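Hitley Makers Forum > Builds > Robots and automation
Thread: Hand-held gripper build, soft pads and crinkly wrappers

moorhen_mike
Hello all, long-time reader, and I've finally got something to post. Since February I've been building a pair of hand-held grippers at home, the sort where you hold the thing yourself and the jaws do what your hand tells them, so you can collect grasps before you've got an arm to bolt anything to (I have no arm, and at present no money for an arm, so this suits me nicely). I started from the Kiani jaw drawings that were shared on here a while back and changed the pivots, because I wanted to be able to strip the whole lot down with one screwdriver at the kitchen table.

The jaws are printed in black and the finger pads are blue, cast in a soft rubber that took me 3 goes to get right. First lot stayed tacky for days and picked up every bit of fluff in the house. Second lot came out like a pencil eraser. Third lot I left in the mould for 12 hours in the airing cupboard and they came out lovely.

What I'm after is advice on wrapped food. Solid things are a doddle. Wooden blocks, mugs, the telly remote, no trouble. But anything in a foil wrapper has air in it, and the pads press on the air before they press on the thing inside. I've been practising on snacks in a green metal tray on the bed, as it's the biggest flat space I've got with decent light from the window, and the duvet has enough give that I don't crack a fingertip if I come down too hard.

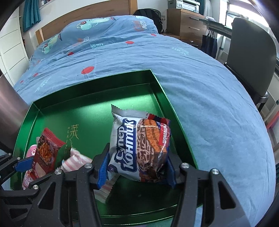 My feeling is that the pads want to be softer still, perhaps with ridges cut across them, but before I pour another batch I'd love to hear from anybody who has been down this road. I've got enough rubber left for 2 more pairs and it isn't cheap.

tansy_and_tin
Welcome out of the shadows, Mike! Those came out very tidy. I'd leave the softness alone for now and look at where you're taking hold. You've got the left pad on the side of the Super Kontik and the right one lower down on its side, so if they really are meeting at different heights the pack will want to twist as soon as you lift. I had precisely this with tea bags in envelopes (don't ask how many I went through) and squaring up the approach did more for me than any amount of fiddling with rubber.

oldboiler
Going to disagree with Tansy, in the friendliest way. On a soft pack you'll never get both pads level every time, and if you train yourself to be that careful then your recordings will only have careful grasps in them. A bit of offset is fine. Make the pads forgiving and let the wrapper settle where it likes. I'd go softer, and I'd go for ridges as well, running up and down so the crinkles have somewhere to go.

tansy_and_tin
Fair point about the recordings. I still think you want to know the thing grips well when it's square before you start asking it to cope with crooked, otherwise how do you tell what you've fixed?

moorhen_mike
You're both very kind. I spent last evening on it with a cup of tea and tried it each way. Square on, I lost hardly any. Deliberately crooked, I dropped 11 in one sitting, mostly the thin packets, which sort of slither out backwards. The chocolate ones do better, I suppose there's something firm in the middle to get hold of. So I'm inclined to think Tansy is right about testing and Boiler is right about the pads, if that isn't too cowardly an answer.

pennywhistle
Can I ask about the screws? I see round heads all along the black arms. Are those going straight into the plastic? Mine did, and after a month of opening and closing, the pivot holes went oval and the jaws got a horrible wobble at the tips. I melted some brass inserts in from the back and it's been sweet as a nut since then. You'd have to drill out what you've got, but better now than when you've made a dozen.

moorhen_mike
Straight into the plastic, I'm ashamed to say, and now you mention it there's a little play in one of them. I've put inserts on the list. Did you glue yours or was the melting enough?

pennywhistle
Melting was enough. Go slowly with the iron and let it sink under its own weight, then press it flat with something cold.

oldboiler
Never had an oval hole in my life, for what it's worth, but I use fat screws and don't do them up like I'm shutting a submarine. Inserts are a faff on a part you'll probably reprint next week anyway.

allar_bench
Chipping in from the Allar shared workshop. We've got an offcut tin of the softer rubber that somebody left behind, plenty for a pair of pads that size, and you're welcome to it if you can get over to us. We're open late on 22nd March. Bring the grippers, there are at least a couple of us who'd love a go. I'd also say try ridges on one pad only and leave the other smooth. We did that on the Sonar build, the one that sorts the screws, and it behaved better than ridges on both, though I couldn't tell you why.

moorhen_mike
Oh that's really generous, thank you, I'll be there! I'll bring both grippers and what's left of the snacks. One smooth and one ridged hadn't crossed my mind at all, so I'll cut the mould for that tonight and pour it when I've got your rubber.

tansy_and_tin
Do post the mould when it's done, even if it goes wrong. And what did you use as a release? Mine always stick in the corners.

moorhen_mike
Petroleum jelly, wiped on thin with an old sock and then most of it wiped off again. I'll put the mould file up once I've tidied the edges.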